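Planning next year's sim and arm budget: second arm, or fix the scenes first?

Started by werideck_ops

We have one line item for equipment next year and two groups who want it. I would like opinions from people who have been through a purchase like this before I submit on 3 May 2020.

Option A is a second physical arm with a parallel gripper, quoted by Leblanc with 13 weeks lead time. Option B is two more simulation workstations plus a support contract for the kitchen room we already run. The Nernville site can host either one. Floor space is not a constraint. Power might be.

Current state of the sim work: the room loads, the grippers open and close on command, and the wrist view renders in real time on one machine. Two jobs at once and it drops well below that. 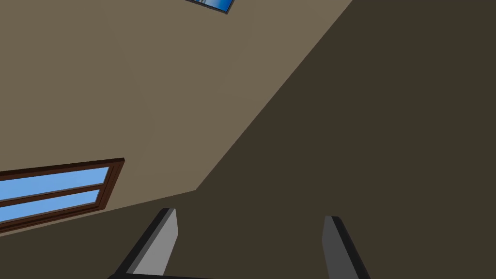 Manipulation Planning Group, Werideck (Nernville site)

That view is the cheap case. Flat walls, a window, fingers open and empty. Our present card handles views like it without trouble. Render time goes up once the counter and its objects come into view, and the estimate for Option B has to be built on those views.

Figures so far: the arm takes up most of the line. The workstations take up some 50 percent of it, with the rest going to support and spares.

- - -

pevar_tom

What is the support contract for? If the room is your own build, you are paying someone to answer questions about your own files.

- - -

werideck_ops

It isn't our own build. The room and the object set came under license. We changed the counter layout and nothing else. The contract covers version updates and physics fixes.

- - -

gantry_left

Buy the arm. Simulation hours are easy to add later, one machine at a time. Arm prices only go up and lead times slip. Ours was quoted at 13 weeks as well and arrived in 18.

Also check what the Leblanc quote includes. Ours left out the controller cabinet, the mounting plate and the safety stop. Those went through as a separate request and cost us most of a quarter.

- - -

Rafsan Mondal

I disagree with gantry_left on the order. An arm without enough compute behind it sits idle. We bought hardware first and it was used 2 days a week until the planning side caught up. The depreciation started on delivery regardless.

Before you decide, work out your cost per usable trial for both options. Count operator time, resets and failed runs. On a physical cell, resetting a cluttered counter by hand is the largest cost and it never shows up on the quote.

Can you post a view with the full object set? "Kitchen" covers a wide range.

- - -

werideck_ops

Same room, different view.
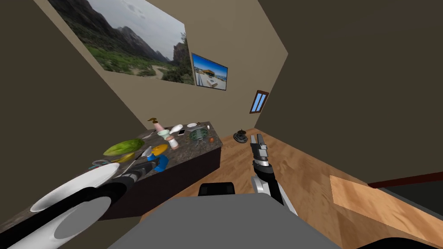

Both arms and the cluttered counter. Right gripper open.

Object sizes and shapes vary a lot. There is a leaf, a banana, a flat plate, a vase, a phone and a small bowl, among others. I have no physical reset figure for a set like this, so your method leaves me with half a table.

- - -

Rafsan Mondal

Then get the other half with a stopwatch. Put a similar set on any table, have one person scramble it and put it back to a fixed layout, and take the median. You don't need an arm for that.

The thin items will drive your gripper choice too. A plate lying flat is hard for a parallel gripper with plain fingers. If you go with Option A, budget for spare fingertips in more than one profile.

- - -

gantry_left

Fair point on fingertips. I still don't accept the idle time argument. Idle time is a scheduling problem. You also have two arms in that room and are pricing one. If the planner is written for two, a single arm on the floor tests half of it.

- - -

werideck_ops

It would be the second. We already have one of the same model on the bench, which is how the request started.

- - -

gantry_left

That should have been in the first post. It makes the case for A stronger.

- - -

pevar_tom

Or split it. One workstation now, and ask Leblanc to hold the arm price until January. Pevar got a hold like that with a small deposit. Get the hold in writing, including the controller.

- - -

werideck_ops

Asked Leblanc for a written hold with the cabinet, mounting plate and stop itemized. I will run the reset timing this week and post the medians. The power question went to the Nernville site office and is still open.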